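Heiskanen Homes Opens Its First All-Electric Neighborhood in Trostport

TROSTPORT, 21 June 2024 – Heiskanen Homes has handed over the keys to the first finished houses at Clondstead, a new neighborhood of all-electric homes on the old rail yard at the north end of Trostport, and we could not be happier with how they came out!

Clondstead will have 30 houses when it is complete, set along two short streets and a shared orchard. Every one of them has a heat pump, thick cellulose insulation in the walls and roof, triple-pane windows and a small mudroom facing away from the winter wind. There is no gas line anywhere on the site.

"We drew these houses from the inside out," said Waraporn Sriwong, lead designer at Heiskanen Homes. "I kept asking where the morning sun would land and where you would put down a bag of groceries. People walk in and go quiet for a second, and I love that."

The smallest plan, called the Nasard, packs two bedrooms and a loft under a steep metal roof. It was the first to sell out, and buyers have been especially fond of its deep window seats (one family has already ordered cushions for three of them). The larger plans add a ground-floor bedroom and a covered porch long enough for a proper table.
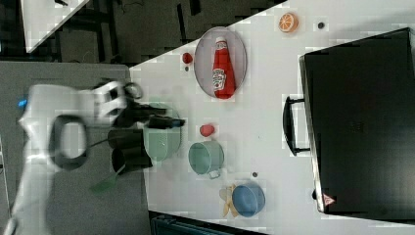
A sage-green pot and other small kitchen objects on a white tabletop.

Much of the lumber came from closer to home than we first thought possible. Builder Jirayu Klinhom and his crew saved 4000 board feet of old fir from the freight shed that once stood on the site, and it now shows up as stair treads, porch ceilings and the long benches in the orchard.

"You pull out the nails, plane off the gray, and there's this beautiful red grain underneath," Klinhom said. "It was slow work and I'd do it again tomorrow."

Rainwater from the roofs runs to planted swales between the houses, and each pair of homes shares a 700-gallon tank for watering the garden beds. The paths are crushed local stone, wide enough for a stroller and a bike to pass each other. Cars stay at the edge, in a row of carports with chargers already wired in.

Work on the second street is under way, with framing up on four lots and foundations going in on the next two. Heiskanen Homes expects to welcome those households in October, in time for the first orchard supper.

Two finished houses, a Nasard and one of the larger plans, are open for walk-through visits all summer. No appointment is needed, and children are welcome. Please park by the carports and follow the stone path to the blue door.

About Heiskanen Homes
Heiskanen Homes designs and builds small, low-energy houses in and near Trostport. The company does its own design, framing and finish carpentry.

Media contact: Waraporn Sriwong, Heiskanen Homes, Trostport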